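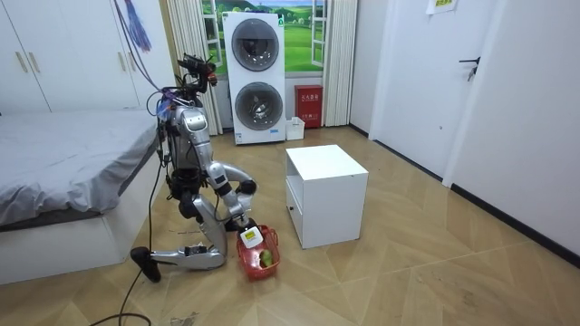
One participant in the March session asked whether a basket kept on a bedroom floor should be considered storage at all, or merely a stage between the floor and the shelf. The question is a useful point of entry to Unit 2, and students should have an answer of their own before the seminar.

Rotik Institute of Household Studies
Course 424: Care and Order of Domestic Rooms
Unit 2: Sorting and Collecting in the Bedroom
Handout revised Jul 18, 2021

Purpose of the unit

Unit 1 dealt with fixed storage: wardrobes, drawers and built-in cupboards. Unit 2 deals with movable containers and with the small articles that gather in a sleeping room without belonging there. Food, packaged goods and items in daily use are the usual cases. Students will learn to collect such articles in a single container, to sort them, and to return them to the correct room.

Terms used

Holding container: any basket, tray or box in which articles remain for less than one day.
Resident article: an article whose permanent place is in the room being tidied.
Visiting article: an article whose permanent place is elsewhere. Fruit in a bedroom is always classed as visiting.

Choice of container

An openwork plastic basket is preferred for general collecting. The contents can be checked from the side, and the basket can be rinsed in a sink. Closed boxes hide perishable articles and are not accepted in the practical. Fabric bags are accepted for clothing only.

The container should stand on the floor within reach of the person working. On parquet it is lifted when moved, never pushed. It is not placed on the bed, where it marks the bedding and tips easily.

Procedure

1. Clear the path between the bed and the wardrobe.
2. Set the container down and work from a kneeling position when articles lie low. Bending from the waist for long periods is discouraged.
3. Place heavier articles at the bottom. Whole fruit goes to one side, away from anything with a hard edge.
4. Keep labels facing upward where possible, so that packaged goods can be identified during sorting.
5. Put resident articles away first. Carry the container out with the visiting articles.
6. Straighten the bedsheet and close the wardrobe doors.

Practical assessment

The practical is held in the Trukberg Building, Room 973, and is marked out of 100. Students who completed the Baster preliminary module are excused from the written portion but must attend the practical.

Reading before the seminar

Prasertsri course reader, chapter on temporary storage. Bring written notes on the difference between holding and storing, with one case taken from a room you know well.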